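Inicio | Entradas | Sobre mí | Archivo
Imprimir | Enviar por correo

Las cosas del estante de Hotlow
Lunes, 23 de febrero de 2026

Desde julio vivo en Hotlow y todavía me quedan cajas sin abrir. Escribo en español para practicar, y pido perdón por los errores. El sábado he abierto la caja que llevaba escrito «varios», y dentro había más cosas de lo que recordaba: dos lámparas pequeñas, un rollo de cable, unas tijeras y el aparato azul.

El aparato azul lo compré en el mercadillo de Brerel, hace ya bastante tiempo. Pagué 13 euros por él y el vendedor me pidió primero 30. No traía instrucciones ni caja. Me gustó en seguida, porque tiene el aspecto de una cosa que alguien ha montado pieza por pieza en una mesa de cocina.

Lo he puesto cerca de la pared clara de mi habitación, donde el color se ve mejor – es un azul verdoso, muy oscuro.
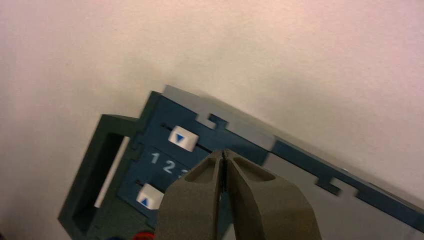

El botón blanco con su triángulo azul y, debajo, los números.

Lo que más me gusta son las uniones entre la parte azul y la banda gris, que encajan como un puzle. En mi idioma tenemos una palabra para este tipo de unión y en español no la he encontrado; una vecina me dijo «machihembrado», pero creo que esto es para las maderas del suelo. Si alguien conoce la palabra correcta, le agradezco que me la escriba.

También me gusta el triángulo, que mira hacia abajo, hacia los números. No sé si el botón se desliza por la ranura, parece que sí. Tengo miedo de forzarlo y por eso lo dejo quieto.

Ahora debo decidir dónde va cada cosa. Las lámparas irán a la mesa. El cable lo guardo en una caja Jurnport que compré para los enchufes, y las tijeras vuelven al cajón. Para el aparato azul he pensado en el estante segundo, junto a los diccionarios, aunque tengo que mover antes el Wainwright grande, que ocupa mucho y pesa todavía más.

Me quedan cuatro cajas. La próxima es la de los platos.

Contacto | © Cuaderno de Hotlow | Volver arriba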